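Matthorpe's old reading room to reopen in May with 2,287 local recipes on the shelves

For immediate release

The Matthorpe Recipe Library opens its doors in May, and we could hardly be more excited! After two winters of sorting, copying and a fair bit of tasting, the whole collection of 2,287 handwritten and typed recipes will be free for anyone to read, copy out and take home to cook.

The collection began with a single biscuit tin of cards given to the town by Liesl Egger, who ran the bakery on Schumacher Street for most of her working life. Word got out, and soon people were bringing in notebooks, backs of envelopes and pages torn from parish magazines. The oldest is a recipe for barley pudding that calls for "a good deal of butter" and gives no oven heat at all. There are 8 versions of the Matthorpe plum loaf, and the families behind them do not agree on the nutmeg.

"I thought they might like my rye bread and perhaps the honey cake," said Liesl Egger. "Now I go in and find my neighbour's grandmother's soup, and I've been trying to get that soup out of her for years."

The recipes have been put in order by Nathalie Girard and Rupert Rüegg, who kept every stain and crossing-out in the copies. Where a measure has gone out of use – a gill, a teacup, a "knob the size of a walnut" – a short note at the back of the folder gives a modern amount. Readers can look things up by dish, by family or by main ingredient, and there is a separate box for jams and pickles, which had grown too big for its shelf.

The opening starts at 10.30am with tea and plum loaf (all 8 kinds, baked by the people who sent them in). Leonie Gruber will lead a pastry morning for children in the side room, and at 2pm there will be a talk on wartime baking, with samples. A printed booklet of 600 copies, holding a small selection from the collection, will be given away on the day, one to each household while they last.

The library would love to hear from anyone with recipes still in a drawer at home. Originals are copied while you wait and handed straight back, and they can be in any language. Six have come in so far in Norwegian, and more are on the way.

Entry is free and there is no need to book. The reading room is on the ground floor with a level entrance from the market square.

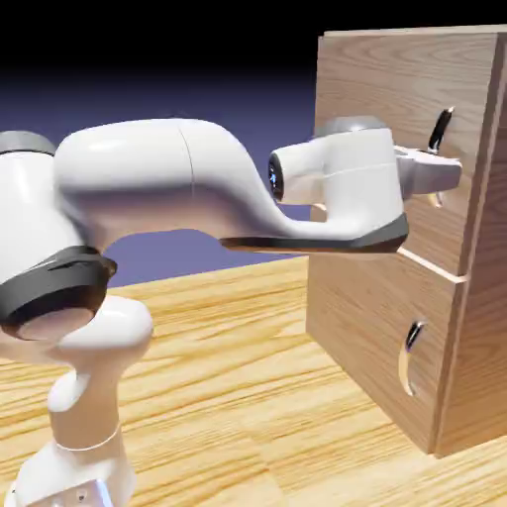
Lovisa Grønli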